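Stivach Bridal to Open Winter Wedding Salon in Domdale

DOMDALE — Stivach Bridal, the independent gown house led by founder Bernadette Marchetti, will open a second salon on Mtshali Street in October. The salon will carry the full Jaremari collection of long-sleeved gowns for cold-weather ceremonies.
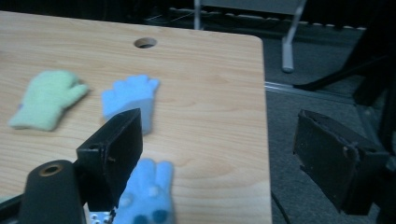

Small fuzzy gloves on a wood tabletop.

The collection comprises 41 gowns in silk crepe, satin and wool blends, in sizes 0 to 30. Each gown may be ordered with a detachable train or a matching cape.

"Brides who marry in winter have long been asked to choose from summer dresses," said Marchetti. "We wanted them to have a collection of their own."

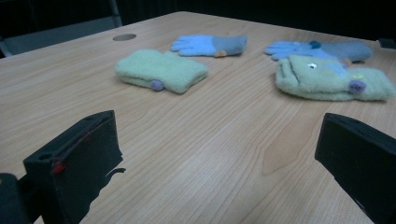
Keabetswe Ntuli has been named salon director. She will oversee a fitting team of six and a workroom on the second floor, where alterations will be completed on site.

Appointments last 90 minutes — evening visits begin at 5 p.m. — and each bride may bring up to four guests.
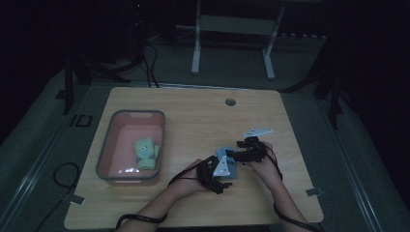
Orders for winter ceremonies should be placed at least 6 months in advance. Bookings are now being accepted by telephone and at the original Stivach salon.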